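# Does Tap Water Taste Different Across Town?

19th December

I picked this topic because of my grandmother. She lives up in Falow and she has been saying for years that the water down here in Osik tastes "like a coin." I always thought she was just being loyal to her side of the hill, but when we had to choose a project for the term I figured I could finally find out (and maybe win an argument, which I did not).

## What I wanted to know

My main question was pretty simple: can regular people tell the tap water of one neighborhood from another if they don't know which is which? I also had a smaller question, which was whether chilling the water makes the difference go away. My guess at the start was no for the first one and yes for the second one. I was wrong on the first and sort of right on the second, so keep reading!

## Some background

Our town gets its water from 2 places. Osik and Deden are on the old wells by the river, and Falow gets its supply from the Belkadi reservoir. Well water usually spends a long time in contact with rock, so it can pick up calcium and magnesium on the way, and that's what people mean when they say water is hard. Reservoir water is mostly rain and runoff, so it's often softer. You can see hard water at my house without any science at all, the kettle looks like the inside of a cave.

Chlorine matters too. Water companies often add a little to keep the pipes safe, and some people are really sensitive to the smell. It fades if you let the water stand in an open jug for a while, and I had to think about that a lot when I planned the test, because if one sample stood longer than the others then I'd be testing the waiting and not the water.

## How I did it

I collected water from kitchen taps in Osik, Deden and Falow on the same morning. I ran each tap for 4 minutes first so I wasn't just getting whatever had been sitting in the pipes overnight. Then I filled the bottles right up to the top and closed them tight, and carried them home in a backpack, which was way heavier than I expected. The Falow bus was late too, so that sample is a bit older than I wanted.

I asked 35 people to taste. Most were from my school and the rest were family and neighbors. Everybody got the three samples in a random order, with a cracker and a break in between, and had to say which one was the odd one out. After that they could write down any words they liked to describe the taste. I didn't tell anyone where the samples came from until the end, and I made myself stand behind a door while they drank so my face wouldn't give anything away (I have a terrible poker face).

I kept everything at room temperature for the main test. For the second test, the water spent the night in the fridge and I asked 15 of the same people to try again.

A bottle with a ridged black screw cap, then open cups in light blue, pink and lime green:

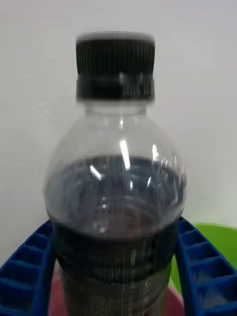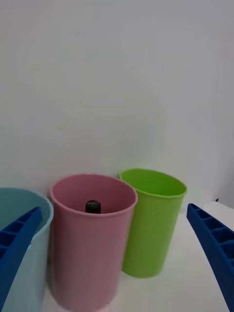 ## What I found

More than half of the tasters chose Falow as the odd one out at room temperature. If everybody had been guessing, it should have been closer to a third, so I think people really were noticing something. Osik and Deden got mixed up constantly, which makes sense to me now since they share the same wells, but I was surprised at how annoyed people got about it. One neighbor asked for a rematch.

The words people wrote were my favorite part. For the well water I got "chalky," "metal," "normal," "like school" and, yes, "coin." For Falow I got "soft," "flat," "rain" and "nothing." A few people said they liked the chalky one better because it tasted like home, and I hadn't planned for that at all. I should have added a question about where each person grew up.

With the cold water the answers spread out a lot more and Falow didn't stand out much. That fits with what I read about cold dulling taste, but the group was small, so I don't want to make a big deal of it.

## What went wrong

- The Falow sample was older because of the bus, and it may have lost some chlorine on the way.
- I forgot to ask people if they had a cold. At least one person definitely did.
- Some tasters had toast right before. I noticed the crumbs too late.
- I bought hardness strips, but the colors were so close together that my sister and I read them differently, so I left those results out.

## If I did it again

I'd like to repeat it in June, when the reservoir is lower and the taste might change. I'd borrow a proper hardness kit from the science room, and I'd ask people which water they drink every day before they taste anything. I also want to try boiled water, because my grandmother says tea is where you really notice it. She has already offered to be the first taster.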